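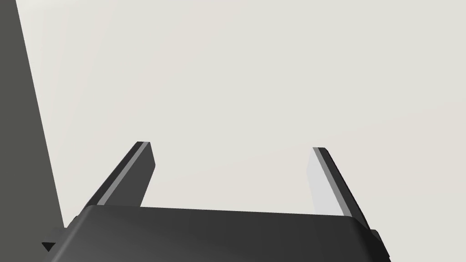

The evening program at Belport opened on a Thursday in November, and I attended on the second night. The town had commissioned Trateo, a studio known for its work with projected color, to light the facade of the old customs house and the church behind it. Admission was free, although places in the courtyard were limited to 300.

The work is called Cloroner. It runs in two parts, the first concerned with the harbor and the second with the building itself. Windows are traced in thin white line, filled, and then emptied again. The stone carving above the main entrance, which is difficult to read by day, was legible from the far side of the square.

I had reservations regarding the sound. The recorded organ was played at a volume that obscured the bells.
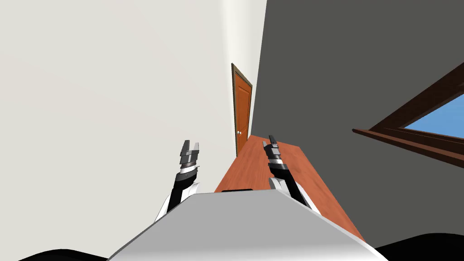

Khổng wrote to me afterward to disagree on this point, stating that the organ was well balanced from the church steps and that the bells were intended to be lost until the closing minutes.

I accept that position in the square makes a considerable difference. From the courtyard, the lower register was dominant throughout.

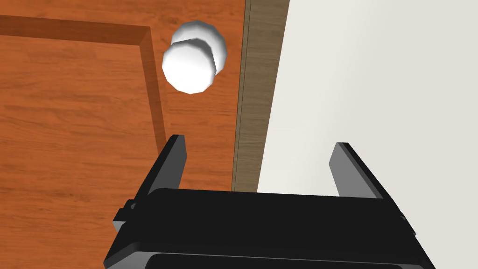 The second part was the stronger of the two. It is slower, and it permits the eye to rest on a single cornice for some time before the color moves on.
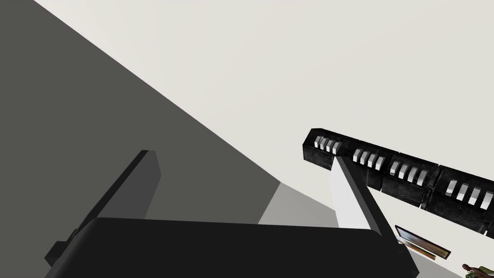
Attending the remaining evenings

The projection begins at 7 p.m. and is repeated at 8. Visitors are advised to enter by the harbor gate.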